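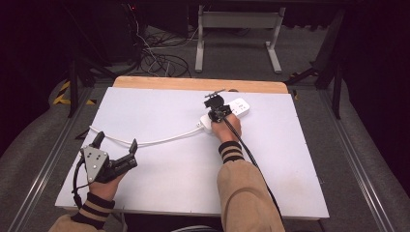
July, the second week at Nollenthorpe

Up at six. The kitchen was already warm so I opened both windows and the back door and had my coffee on the step. Deisy had left a note about the water bill, which is 175 this time. I will pay my half when the deposit from the old place comes back. Still no word on that.

Spent the morning on the window unit question. The house has the old wiring upstairs and every room has one outlet, two at most. Walter Arboleda came by at ten and went through the rooms with me. He says I should not put the air conditioner on a power strip under any circumstances, it has to go straight into the wall. Lamps and the phone charger are fine on a strip. The unit I was looking at draws 1,485 watts and he thinks that is too much for the bedroom circuit with the computer on it as well. So I need a smaller one or I need to pay for a new line. He guessed up to 3,000 for the line, with the wall opened and closed again. I am going to get a smaller one.

Walked to Palomino for lunch. Had the soup and half of Sheyla's sandwich. She is done with the night shifts at the end of the month and wants to go to the lake. I said yes before checking anything. I have to ask Efraín if he can feed Erby while we are gone. Erby did not eat this morning but he ate at four, so I think it is the heat.

Afternoon was mostly boxes. Found the good scissors, the blue bowl, the lid to the pot I gave away in the spring. Did not find the screws for the Hernberg shelf. I went through the toolbox and the coat pockets, then gave up and stacked the books along the wall in the hall. They can stay there for now. The paperbacks smell of the basement.

Called Mom at five. Her knee is better and she has been to the pool. She asked about curtains. I told her I had measured, and I had not, so after the call I measured. The front room needs a longer rod than the one I have.

Heriberto Ayala from across the street brought over tomatoes in a bread bag. He says the people before us never watered anything and the pear tree is probably past saving. I gave it a bucket anyway. He also says trash goes out before seven in the morning and they will leave it if the lid is up.

Dinner was tomatoes, eggs and toast. Still too hot upstairs at nine. Moved the fan to the landing and left the doors open. Read 20 pages and kept losing my place. Tomorrow: rod, screws, call about the deposit, ask Efraín.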